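Our Morning at the Stemimell School Open House

We finally did it! After two winters of driving past the sign and saying we should look inside, my daughter and I went to the open house at Stemimell School in January, and I have been talking about it to anyone who stands still long enough. Several of you asked me to write it up before the application window closes, so I'm putting down everything I can remember, including the boring parts about parking.

For anyone new to the blog, we have a fourth grader who will need a seat for fifth grade in the fall, and a first grader who came along for the snacks. Our current school stops at fourth, so this is a move we have to make one way or another. Stemimell runs from kindergarten through eighth, with the upper grades in their own wing, and that wing was the one we wanted to see.

Getting there and getting in

Parking was in the church lot across the street and it filled up early. If you go to the next one, take the 62 bus if you can. It stops right at the corner by the playground fence, and the families who came off it walked in dry and cheerful while we were still climbing over a snowbank. Inside the front doors there were name stickers and a table of eighth graders handing out schedules. Our guide was very serious about his job. He walked backward down the entire main hall, like they do on college tours, and only hit one trash can.

The morning starts in the gym with a short welcome from the principal, Elaheh Rezaei. I liked her a lot! She skipped the slides and talked for maybe ten minutes about what a regular school day is like, when the doors open, what happens if your kid forgets lunch, how late homework is handled. Then she took questions standing in the middle of the floor. A dad behind me asked about test scores and she gave him a straight answer, told him which grade had slipped in math last year, and said what they had changed. I wrote that down with a star next to it.

The classrooms

You are allowed to sit in on real lessons, and please do it, even if your child hangs on your coat the whole time. We started in a fifth grade reading class where they were halfway through a novel about a lighthouse. The desks were pushed into groups and kids were arguing over whether the main character should have told her brother the truth. It was loud, but a good loud. The teacher let one boy talk for a long time without cutting in, and then asked a very quiet girl what she thought about his idea, and she had plenty to say.

Advisory was the part I understood least from the website, so I was glad to see it running. Every student in grades five through eight belongs to an advisory group of 14, and they stay with the same adult until they leave. They meet first thing in the morning, check planners, and once a week they do something that isn't schoolwork at all. The group we saw was planning a pancake breakfast for the kindergarteners, with a heated debate about chocolate chips (the pro side won, to my daughter's huge relief).

Math is taught in two levels starting in sixth grade, and kids can move between them at the end of each term. I asked how often that really happens, and the teacher said every term, in both directions. She also showed us the correction notebooks, where students redo anything they missed on a quiz and explain in a sentence what went wrong. My daughter read a few and whispered, "They're allowed to be wrong in pen."
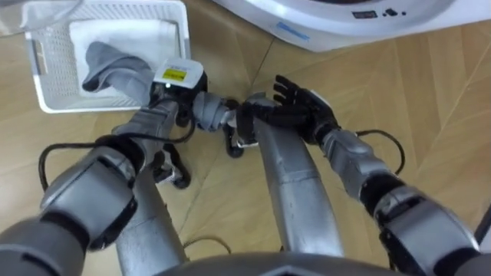
Does a family have to live inside the city limits to apply?

Any family in the county can apply. City families go first if a grade has more applications than seats, and brothers and sisters of current students are placed before everyone else. County families outside the city line can't use the yellow buses, so you would be driving or taking public transit.

Bhuiyan Library

I have to stop here and tell you about the library, as it was my favorite room in the building. It's named after the Bhuiyan family, who ran the bookstore on Mill Street back when there was one, and it has the same kind of creaky floor and tall windows that the store did. Kids can come in before school, at lunch, and until late afternoon. No pass needed before school or at lunch. The librarian keeps a shelf by the door of books that students have begged her to buy, with the name of the kid who asked for it written on a card inside the cover. My first grader sat down under a window with a book about sharks and I got to have a grown-up conversation for once.

She told me that fifth graders get a library period every week, and after that it's folded into English class. Parents can borrow too! I didn't know any school did that. You fill out a half-page form at the desk and bring the books back with your child.

Lunch and recess

We were invited to stay and eat in the cafeteria, and we did. Chicken and rice, a salad bar that kids were using without being told to, and oranges. Lunch is followed by recess for every grade, including eighth, and they go outside unless it's dangerously cold. Have your kid bring real boots. There was a row of forgotten mittens along the heater in the hallway that made me feel very much at home.

Seating is open, but there is a "join us" table near the windows for anyone who doesn't know where to sit, and kids from the student council take turns eating there. I asked our guide if people really use it and he said he did, for most of fifth grade, and that's where he met his best friend. I may have gotten something in my eye.

After school

Here is what I could collect on the clubs. Vekia is the literary magazine, run entirely by students, and they gave out back issues for free. The writing in it is wonderful, and there's a poem about a grandmother's freezer that I've now read out loud to three different people. Dronero is the flying club and meets in the gym on the days when basketball doesn't need it. There is also choir, chess, a newspaper, cross country, and a cooking group with a long waiting list.

Clubs are free. Late bus service is included for city families as long as you sign up at the start of the term. Aftercare for the lower grades costs extra and you'll need to ask the office for the current rate, as the sheet we got was last year's.
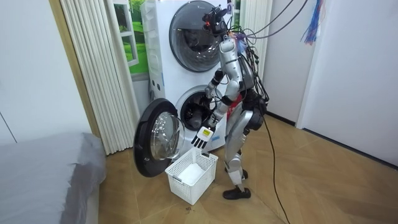 What it costs and what's due

Tuition is zero, it's a public school. There is an activity fee of $100 per year for grades five and up, which covers field trips, a gym shirt, and the planner. If that's hard for your family, there's a box to check on the form and nothing more to explain. I really appreciated how plainly they said this, out loud, in front of everybody.

Applications are due in the office or online by Feb 21, 2018. You'll need proof of address, the latest report card, and immunization records. There is a short page for the student to fill in by hand. My daughter has written hers and won't let me see it. If there are more applications than seats, they hold a drawing in the library and anyone can come watch.

A few things I'd ask next time

I forgot to ask about instrument lessons, and I'm kicking myself. I'd also like to see the science rooms during a lab, since we walked through between classes and mostly saw kids putting on their coats. And I want to know more about how they handle phones. The rule is that they stay in lockers, and I didn't see one all morning, but I'd like to hear from a parent how that works out in practice.

One small complaint: the schedule moves fast. We had to leave the reading class right when it was getting good, and families with little ones were always half a hallway behind. If you have a younger child, skip the gym tour and use that time for a bathroom stop and a cracker. The gym is a gym.

On the way home my daughter wanted to know if fifth graders could join the magazine (they can, they start as readers) and whether she'd be in the same advisory as her friend Nora. That second one I couldn't answer. We stopped for hot chocolate and she drew the library on a napkin, with her sister and the shark book in the window.

There's one more visiting day before the deadline, for families who couldn't make this one. Call the front office to get on the list, and wear good shoes – it's a bigger building than it looks from the street.

Comments

MapleStMom
Thank you for this!! We went last year and my son is in fifth now. On phones: they go in the locker at the first bell and he has never once complained to me about it. He complains about plenty of other things.

Terrence B.
Do you know if the late bus goes out past the reservoir?

reply from the author
The map they gave us ends at Reservoir Road, but the office said stops change each term depending on who signs up. I'd call and ask!

gwen_in_the_valley
Instrument lessons start in fifth. Strings and band both, during the school day. You can rent through the school and the rental list comes home in the first week. Get it back quickly if you want a cello.

Dot
I taught there for many years, before the new wing. So happy to hear the library floor still creaks.

J. Okafor
We're in the county but outside the city, so the part about who gets placed first helped a lot. Is the drawing held during the day or in the evening?

reply from the author
Evening, after dinner. They said kids are welcome.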